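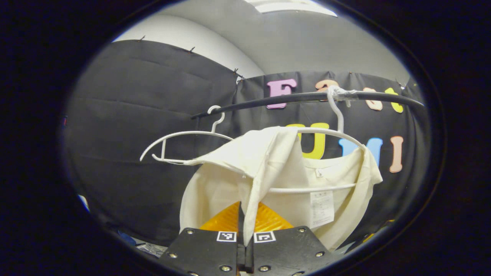

Soledad Bermúdez wants to know why so much of the spring money went on damp. Fair question, and I'd rather answer it up front than bury it on the last page, so let me start there and get to the nicer stuff after.

The back room at Vudcombe was worse than I told you in April. I knew the wall behind the shelving was cold, but when Julián Marín pulled the bottom shelf out there was black mold right along the baseboard, and the winter coats we'd packed down there smelled like an old tent. We couldn't lend those to anybody. So I moved 355 dollars out of the printing line and put it into a dehumidifier, a vent cover and a tub of that horrible white paint that's supposed to keep mold off. I did ask Gonzalo Echevarría first and he okayed it over the phone, but I should have put it in writing to you as well. Sorry about that! It's in the spreadsheet now, on its own line.

We saved most of the coats. Two went to the textile bin, and the rest came back from the laundromat fine. Everything light has been moved off the shelves and onto hangers, which was Itziar Casado's idea and a good one (blouses and T-shirts had been coming out of the bins so creased that people didn't want to try them on).

Now the lending itself. As you know, the whole point of the closet is that somebody with an interview, a court date, a funeral or a first week at work can walk in and borrow something decent without filling out a form as long as your arm. The form is down to one side of one page. I took out the income questions like we discussed, and the line at the desk moves a lot faster. A couple of people told me they'd walked out last fall when they saw the old one, which made me feel pretty bad, but they're back and one of them has started helping with buttons.

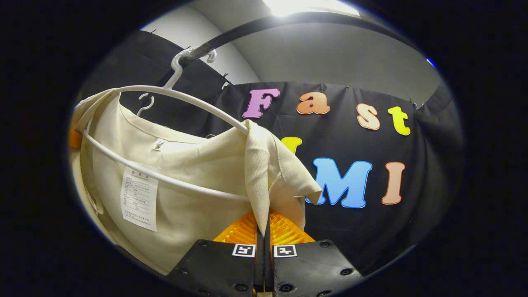 Returns are still my headache. People mean to bring things back, then the job starts and the weeks go by, and I don't like calling someone in their first month of work to nag about a shirt. What I've been doing is sending one friendly text and then leaving it. Yoshinori Takagi thinks we should take a small deposit. I'm against it — half the folks who come in are waiting on a paycheck — but I said I'd mention it so you can weigh in.

The Lostska branch is behind schedule. The library there offered us the room next to the restrooms, then needed it for tax help, and now we have it again but only in the evenings from six. I think evenings will suit people better anyway, though it does mean finding someone who can lock up. I had 300 flyers printed with the daytime hours on them, so there's an afternoon with a marker pen in my future.

Money left over is enough to get us through to the fall if nothing else grows on the walls. What I'd like to ask for in the next round is a proper steamer, because the one we've got spits brown water, and a bit more for men's shoes in the big sizes, where we run out constantly. Large plain pants too. We don't need any more neckties, please tell everyone.

I'll send the receipts separately, once I find the one for the paint.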